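Home | Features | Faith & Life | Letters | Subscribe

Learning to be quiet at Skasstead

I booked my first silent retreat because my friend Irfan Teoh wouldn't stop going on about his. He'd come back from Skasstead in March looking as if someone had ironed him, and I was jealous! So on a Thursday I drove up, with a borrowed prayer book and far too many socks.

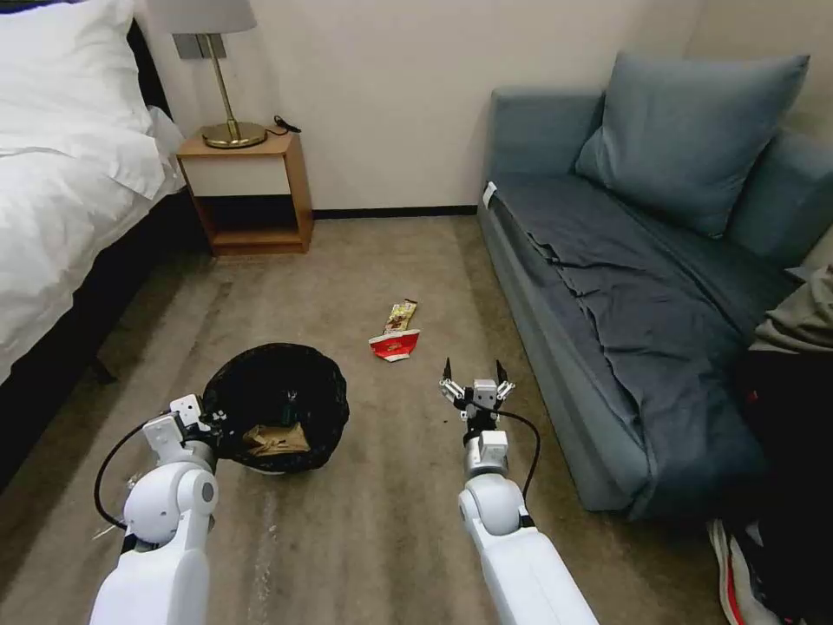 Page 58

There were 20 of us, and after supper we simply stopped talking. I lasted until the washing-up, when I said sorry to a teapot.
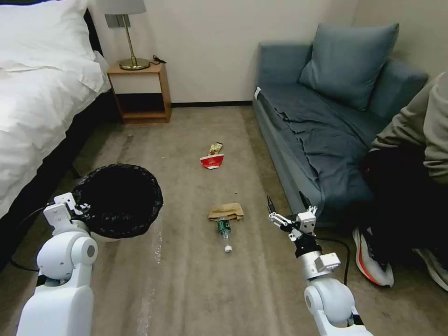
Silence is noisier than I'd expected. All evening my head went through shopping lists, old rows, the words of hymns I haven't sung since school. I tried sitting on the floor to pray, the way Irfan does, and a grey-beige carpet is fine for ten minutes (after that my knees had opinions). Then I just said the Our Father very slowly – one line to each breath – and things settled a bit.

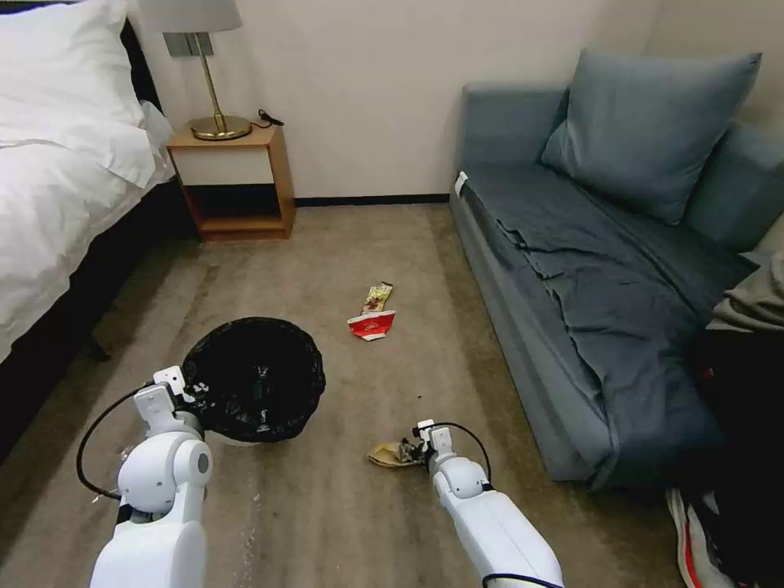
Zulkifli Lau, who leads the retreats, gives you one psalm a day and no homework. Mine was 131, the one about the weaned child, and I must have read it thirty times. I read it in the chapel, I read it on a wet bench, and I read it once more at night, when a bedside lamp with a plain white shade is really all the company you need. By Saturday I knew it by heart. 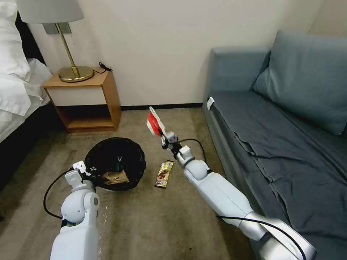 A bed, a sofa and some floor between them.

I've kept up the slow Our Father at home, mostly before breakfast. I'm going back in the autumn, with fewer socks.

Share this | 400 shares | 58 comments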